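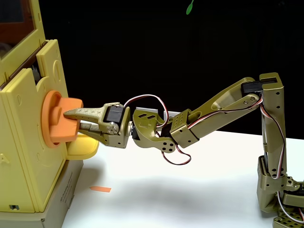
Orange knob, yellow machine, white tabletop.

About Itby

Itby is a toy repair and resale shop. Small one. Started by Dewanti Osman in 2000 out of a spare bedroom, moved to the current place on Santoso Street when the bedroom filled up. Still there, still full.

What we do – fix plastic toys, mostly big ones. Play kitchens, ride-ons, marble runs, cash registers that won't ring. Cracked knobs, stripped gears, battery doors gone missing. We also buy used toys, clean them up and sell them on. No dolls, sorry. No video games either.

Parts. We keep 1479 part types on the shelves and the list is on the Parts page (last updated July 25, 2007, more going up when we get a minute). Lots of Skandetti wheels and axles right now, plus a batch of Kindoto battery doors that came in with a store closing. If you dont see it, ask. Half the drawers arent on the list yet.

Who we are – Dewanti runs the bench and does all the quotes. 2 part-timers on the counter, both students, so hours get short during finals in May. Call before driving over.

Prices. Quotes are free. Most small repairs come in at 13 dollars plus parts. If the fix costs more than the toy is worth we'll tell you, and you can leave it with us for parts or take it home.

Schools and daycares: we do bulk work, pickup by arrangement. Please wipe things down first and take the batteries OUT. Tape a name and phone number to every peice, not just the box.

Mail-ins OK. Print the form, put it inside the package. Turnaround depends on the pile.

Questions – use the contact page or come by the counter.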